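4.2 Plates, bowls and the everyday table 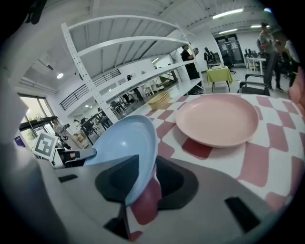
Figure 3. Light blue plate, pale pink plate and nested tan bowls, with a checkered tablecloth and white shelving.

When we began visiting homes in Stukgate, we had expected people to talk mostly about cupboards, and we were a little surprised to find how often the conversation drifted back to the table itself. Of the 30 households that took part, 18 told us that clean dishes regularly spend some part of the day on the table before they are put anywhere else. Bowls tend to be nested almost without thinking, as with the tan ones in Figure 3, while plates are more often left lying singly — a habit that Mathebula also noted in her earlier interviews in Bramwell.

The tablecloth matters more to this than we first supposed. Several of our hosts described a patterned cloth, and a checkered one above all, as something that makes a table feel ready for company, and they were happy to leave a plate or two out on it for the afternoon. On a bare table the same plates were called clutter. Color came up in much the same way. Families with plates in different pastel shades often spoke of them as belonging to one person or another, and they sorted them accordingly, even when all the plates were of one size and would have stacked perfectly well together.

Open shelving, such as the tall white unit behind the table in Figure 3, drew mixed feelings. Some people liked being able to see everything at a glance, and others worried about dust. Lacson's diary entries, 2,763 in all, allow us to look at this more closely, and we return to them in Section 4.3.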